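編みぐるみのハンドパペット 作品と手入れの記録

おはなし会で使っているハンドパペットをまとめたページです。毛糸で編んだものを中心に、布のもの、靴下から作ったものも少し入れてあります。名前のついているものは名前で、ついていないものは見た目で呼んでいます。並び順は棚に入っている順で、作った順ではありません。

パペットはどれも手を入れて動かす袋の形です。大人の手に合わせたものは胴が長く、子ども用は短めにしてあります。子ども用の胴の長さは20センチを目安にしていますが、編む人の手加減でかなり変わります。糸の太さもまちまちなので、同じ編み図でも一回り違うものができます。

貸し出しのときにどれを選ぶか迷う人が多いので、使いやすい場面と洗い方も書き添えました。編み図のあるものは、欲しい方に紙でお渡ししています。

灰色のねずみ
いちばん小さいパペットです。指が太い人は人差し指と中指だけで動かします。耳は別に編んで縫い付けたもので、引っぱられるとすぐ取れます。予備の耳を缶に入れてあります。
しっぽは鎖編みの紐です。長くすると子どもがつかんで離さなくなるため、作り直したときに短くしました。

茶色のくま
胴はメリヤス編み、顔はかぎ針の細編みです。口は開きません。うなずく、首をかしげる、手を振る、の動きだけで十分もちます。あいさつの役に使うことが多いです。
鼻の刺しゅうがほつれてきたので、次に糸を出したときに刺し直す予定です。

うさぎ(白)
糸はVakierの並太です。やわらかくて手触りはいいのですが、毛玉がよくできます。毛玉は切らずに、専用のブラシで軽くこすって取ってください。はさみを使うと編み地まで切ることがあります。
耳の中には何も入れていません。立たせたいという希望もありましたが、垂れているほうが動きが出るのでそのままにしてあります。

うさぎ(布)
綿の布で作ったものです。編んだものより薄く、夏でも手が蒸れません。縫い代が内側に出ているので、小さい子が使うときは爪が引っかからないか見てあげてください。

きつね
耳の先だけ糸の色を替えています。裏で糸を渡すと指が引っかかるので、色を替えるところで毎回切って始末しました。手間はかかりますが、使う側はずっと楽です。
おはなしの中では悪い役ばかり回ってきます。先月はおばあさんの役もやりました。

かえる
口が大きく開くタイプです。口の中には赤いフェルトを貼り、接着にはDekerの手芸用ボンドを使いました。乾くと少し硬くなりますが、口の形を保つにはちょうどいい硬さです。
水に長くつけるとフェルトの端が浮いてきます。洗うときは口の中だけ拭いて、胴は押し洗いにしてください。

しま模様のWike
緑、ピンク、青、白のしまに、黄色を細く入れたパペットです。何の動物かは決めていません。へびと呼ぶ子も、いもむしと呼ぶ子も、りゅうと呼ぶ子もいて、おはなしによって役が変わります。名前だけは最初からWikeで通しています。
ざっくりした編み地なので、太めの針で編みます。棒針は2本で、平らに編んでから脇をとじました。輪針で編むととじる手間はなくなりますが、しまの境目に段差が出ます。

胴が長くてやわらかいので、手を抜くとすぐに折れて丸まります。しまうときは無理に伸ばさず、軽くたたんで箱の上のほうに入れてください。下に入れると、ほかのパペットの重みで折り目がつきます。
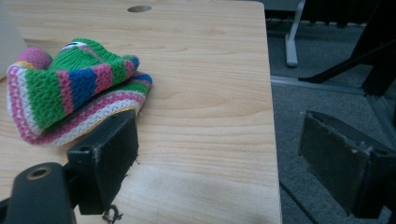
Anneliese Strobelさんからは、しまの幅はそろえないほうが子どもに見せたときに表情が出る、との感想をいただきました。自分でも編んでみて、はじめは全部同じ段数にしたところ、指を曲げてもあまり動いて見えなかったそうです。幅の広い色を頭のほうに持ってきたら、少し曲げただけでこちらを向いたように見えた、と書いてありました。とじる糸は胴と同じ糸を割って使うとごろつかない、ということも教わりました。

いただいた意見をもとに、編み図の書き方を少し変えました。以前は段数を全部書いていましたが、今は色の順番だけを示して、幅は編む人に任せています。どうしても決めてほしいという方には、いちばん広いところを14段、ほかはその半分より少なめ、と答えています。

しまの糸を替える位置は、できれば脇に来るようにしてください。手のひら側に来ると、入れたときに糸端が当たります。糸端は長めに残して、とじたあとに同じ色の中へ通します。短く切るとあとから出てきます。

余り糸のへび
Wikeを編んだ残りで作った細いへびです。手ではなく指一本で動かします。色の順番はそのとき手に取った順で、決まりはありません。
細いので筒の中が見えにくく、洗ったあとに裏返しのまま戻ってくることがあります。

靴下のいぬ
片方だけ残った靴下で作りました。かかとの部分がちょうど口の角になります。耳は古いフリースです。縫うところが少ないので、初めて作る人にはこれを勧めています。
目はボタンではなく刺しゅうにしています。ボタンは取れたときに口に入れる子がいるので、小さい子の会には出しません。

靴下のねこ
作り方はいぬと同じで、耳の形だけ違います。ひげを付けたことがありましたが、顔に当たるとくすぐったいと言われて取りました。針穴の跡は、一度洗ったら目立たなくなりました。

ひつじ
ループ編みのかたまりです。糸をいちばん多く使っていて、約300グラムあります。手にはめると重く、長いおはなしには向きません。途中で持ち手を代わるか、机の上に座らせておく場面を作ってください。
洗うと乾くまでに時間がかかります。平らな網の上に広げ、ときどき向きを変えます。

とり(黄)
くちばしは二枚の編み地をはぎ合わせて、中にPlasturaの薄いシートを切って入れました。シートは手芸用のもので、はさみで切れます。角を丸くしておかないと、編み目から先が出てきます。
羽は手の動きとは関係なくぱたぱたします。付け根を一か所だけ縫い留めているためで、両端を留めると動かなくなります。

とり(青)
黄のとりと同じ編み図ですが、くちばしの芯を入れていません。やわらかいので、つつく役のときはこちらを使います。

目の付け方について
問い合わせが多いので別に書いておきます。
うちで使っている目は、フェルト、刺しゅう、編んだもののどれかです。市販の差し込み式の目はきれいに付きますが、太い糸で編んだ地では穴が大きくて留め具が抜けることがあります。使うときは裏に布を当ててください。
位置は、手を入れてから決めます。平らに置いた状態で付けると、動かしたときに真上を向いてしまいます。まず待ち針で仮に留め、鏡の前で動かしてみて、それから縫います。待ち針を抜くのを忘れないようにしてください。

洗い方
基本は手洗いです。ぬるま湯に中性洗剤を溶かし、押しては離すようにします。もむと形が崩れます。色の濃い糸が入っているものは、初めて洗うときだけ単独で洗います。
脱水は洗濯ネットに入れて短く。干すときは吊るさず、タオルの上で形を整えて平らに置きます。中に丸めたタオルを入れると筒の形がきれいに戻りますが、入れたままだと内側が乾かないので、途中で抜いてください。
匂いが気になるときは、風の通るところに一晩置くだけでたいてい取れます。香りのついたスプレーは使わないでください。

繕い方
穴があいたら、小さいうちに同じ太さの糸でふさぎます。同じ色がなければ違う色でかまいません。くまの背中には緑の四角があり、これは繕った跡です。
引きつれた糸は切らずに、とじ針の先で左右の目に少しずつ送ります。時間はかかりますが、元に戻ることが多いです。

しまい方
ふたのある箱に、重いものを下にして入れます。ひつじが底、その上にくまときつね、靴下のものはすき間に入れます。かえるは口が開いたまま押されると形がつくので、閉じてから入れてください。
防虫剤は箱の隅に置き、パペットに直接触れないようにします。使う前の日に箱から出しておくと、当日には匂いが抜けています。

貸し出しについて
続けて借りたい方は、返すときに棚のノートに書いてください。12月は希望が重なるので、早めに書いてもらえると助かります。
汚れたまま返してもらってもかまいません。洗い方がわからないときはそのまま袋に入れ、どこが汚れたかをメモに書いて付けてください。取れた部品も捨てずに一緒に入れてください。耳や羽は付け直せます。

編みかけのもの
かめを編んでいます。甲羅の模様が決まらず、途中で止まっています。模様編みにすると硬くなり、手を入れたときに背中だけ浮きます。次は甲羅を別に編んで、上から留める形にしてみるつもりです。
ぞうは鼻の先まで指を入れられるようにしたいのですが、細くすると指が入らず、太くすると鼻に見えません。よい編み図をお持ちの方がいたら、ノートに書いておいてください。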